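4. Setting up the foster room

4.1 Before you start

Read this section before the animal arrives. It covers the room itself, the Tenurik crate or pen, the feeding station and the first night. Medication and vet visits are in section 6. If you are fostering for the Pliltside network for the first time, your coordinator will go through the checklist in 4.7 with you by phone.

You will need:

- one room with a door that closes
- one Tenurik folding pen (supplied) or a crate from home
- the blue starter bag (supplied)
- two bowls, heavy enough that they don't tip
- old towels or sheets
- a kitchen scale that reads in grams, if you are taking kittens

A spare bedroom, laundry or bathroom is fine. A garage is not suitable in winter, or in summer if it has a metal roof. Please don't use a room that other pets have to walk through.

4.2 Preparing the room

1. Pick up everything off the floor. Check under beds and behind appliances.

2. Block any gap wider than 5 cm. Rolled towels work for the space under a vanity. Use board or heavy cardboard behind a washing machine, and tape it.

3. Tie blind cords up out of reach. Cut any loops.

4. Remove house plants. Lilies must leave the house altogether if you are fostering cats.

5. Wipe hard floors with the disinfectant in the starter bag, mixed as shown on its label. Rinse with plain water and let the floor dry completely.

6. Check that the window screens are fixed on all four sides. A screen that only clips in at the top will not hold an adult cat.

CAUTION: Do not use pine-based cleaners or any product containing phenol. These are harmful to cats even after the floor has dried.

NOTE: If your last foster had ringworm, parvo or panleukopenia, stop here and ring your coordinator. The room needs a different clean and a waiting period.

4.3 Putting up the pen

The Tenurik pen comes folded flat with the floor tray inside it. The older pens have a sliding bolt and the newer ones have a spring catch. Both go together the same way.

1. Stand the folded pen on its long edge with the door facing you.

2. Open the side panels until they click. Keep your fingers away from the corner hinges.

3. Lower the roof panel and hook it at the front, then the back.

4. Slide the floor tray in with the lip at the door end.

5. Push down on the roof with a flat hand. If it moves, one of the hooks has not caught. Take it off and do step 3 again.

6. Put the pen against a wall, away from the heater and out of direct sun. Cover the back half with a sheet.
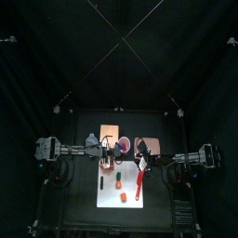
The sheet should hang to the floor on three sides and leave the door clear. Most frightened animals settle faster when they have a covered end to retreat to. Fold the sheet back a little each day once the animal is coming forward to eat.

Leave the pen door open from the second day if the room is secure and the animal is calm. Small kittens under 13 weeks go back in the pen overnight and whenever you leave the house.

4.4 Food, water and litter

1. Put food and water at the door end and the litter tray at the covered end, as far from the bowls as the pen allows.

2. Use only the food in the starter bag for the first 2 days. The supply is either Lanz dry or whatever we have been given that month, and the bag will be labelled. Changing food on top of changing homes nearly always means an upset stomach.

3. After that, mix in your own food slowly over a week. Keep the receipts if you want to claim.

4. Change water morning and night. Measure what is left in the bowl if you have been asked to.

5. Scoop litter twice a day. Kittens need a non-clumping litter.

CAUTION: No cow's milk for kittens or puppies. Orphaned kittens get the formula supplied, warmed to body temperature, and nothing else.

Weigh kittens at the same time each day, before a feed, and write the weight on the chart. A kitten that has not gained in 24 hours needs a phone call that day. A kitten that has lost weight needs one straight away, whatever the hour.

4.5 The first night

Arrivals are usually between 4 pm and 6 pm, after the clinic run. Have the room ready by 3 pm in case the driver is early.

1. Carry the carrier into the room and close the door behind you before opening it.

2. Place the carrier inside the pen, open it, and shut the pen. Do not tip or pull the animal out.

3. Read the tag number on the carrier and copy it to your foster card. Return the carrier with the next driver.

4. Turn the light down and leave. Look in after an hour.

5. Keep other pets and young children out until your coordinator says otherwise. For cats this is normally 14 days.

It is common for an adult cat not to eat on the first night. If nothing has been eaten by the following evening, ring. Puppies that skip two meals in a row also need a call, along with any animal that is vomiting, breathing with its mouth open or too weak to stand.

4.6 Logging in to Lelex

Daily notes go into Lelex, which you can open on a phone or computer. Your login is on the front of the foster card.

1. Choose your animal by its tag number. Names get used more than once.

2. Fill in eating, toileting and weight. Leave a box blank if you did not check it.

3. Press Save at the bottom. Going back without saving loses the entry.

If Lelex is down, write the notes on paper and add them later. The coordinators had 26 homes on the roster in June and can't take daily notes by text message.

4.7 Checklist

Door closes and latches
Gaps blocked, cords tied, plants out
Pen up, roof hooks tested
Sheet over back half
Bowls, litter and towels in
Starter bag label read
Foster card filled in
Clinic and after-hours numbers on the fridge

Questions about equipment, including missing trays and bent hooks, go to Konrad Trummer at the supply shed. Spare trays are kept there and can go out with the driver. For anything to do with the animal's health, call your coordinator first.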